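March 13, 2022

Up early, at the bench by seven. Coffee, then straight into the grip force settings, which I had left half done. The plan for this month is still the same: get both arms to tidy a desk. Put the pens in the holder, move the cables to one side, pick up the power strip and set it down where I want it. A person does it in under a minute and doesn't think about it. I have been at it since last May.

Spent the first hour on the left arm. The elbow joint had a little play in it again, so I took the cover off and found two screws backing out. Put thread locker on them and let it sit while I cleaned up the config file. I had 229 lines in there and at least a third were old values commented out. Deleted most of them. Kept the calibration numbers from before I moved the rail, in case I have to move it back.

Then the power strip. It's the heaviest thing in the set and the one I keep coming back to. With the grip limit at 300 the fingers slid along the sides. I raised it in small steps and wrote down each one in the notebook.

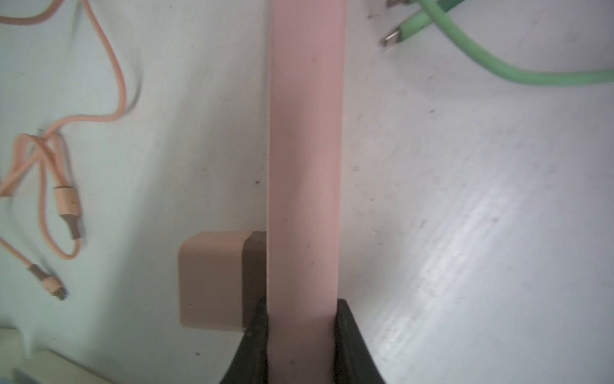 The number that held best in my notes was a good deal higher than I expected, and I don't like running the finger motors that hard for long. They get warm. Senan Hanrahan says I should put thin rubber on the fingers and leave the force alone. He is probably right. He used bicycle tube on his, cut into small pads and glued. I have an old tube in the garage but I would have to take both fingers off, and every time I do that the calibration goes. I'll do it next weekend if the higher force doesn't work out.

Cables are a different problem. The braided one bunches up and crosses over itself, and the smooth green one springs back to whatever shape it was coiled in. I don't think there is a clever fix. I need more practice runs, with the cables in a different mess each time. I did 21 runs before lunch and threw away four where I bumped the controller with my sleeve.

Lunch was soup. Called Cillmont about the spare servo and they said it shipped, but they said that last time too. The Nodard board I bought as a backup is still in its bag. I should test it before the return period ends. Wrote that on the whiteboard.

After lunch I worked on both arms together. The trouble is the middle of the table, where they can reach the same spot. I added a rule to the Waaka script (my name for the control program, after the folder it started in) that slows one arm when the other is within 70 millimeters. It makes everything slower but I can stand next to it without my hand on the power switch.

Also looked at the wallpaper on the inside walls again. It's the violets, left over from the hall. I put it up so the background would be busier than bare panel, and I'm keeping it. The seams are holding.

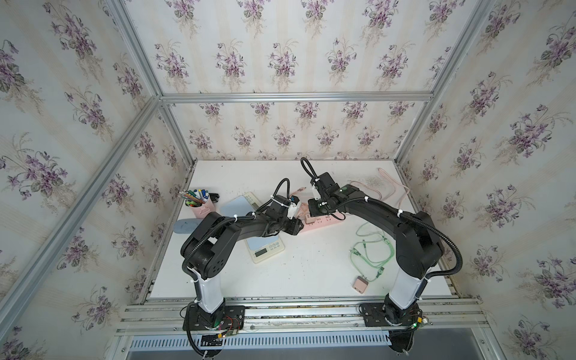 Do I need two arms for this? For the pens, one would do. For the cables I think I do, one to hold and one to pull, and I would sooner sort out the timing now than bolt on a second arm later and start over.

Senan wants to bring his setup to Hillgate for the open evening and asked if I'd bring mine. I said I'd think about it. Taking the frame apart is most of a day, and putting it back is another one. I could bring one arm clamped to a board — that might be enough for people to look at.

Stopped at five. Shoulders sore from leaning over the rail. Backed up the day's runs to the second drive and switched off at the wall.

For tomorrow: check the elbow screws, test the backup board, find the bicycle tube, order more white cable ties.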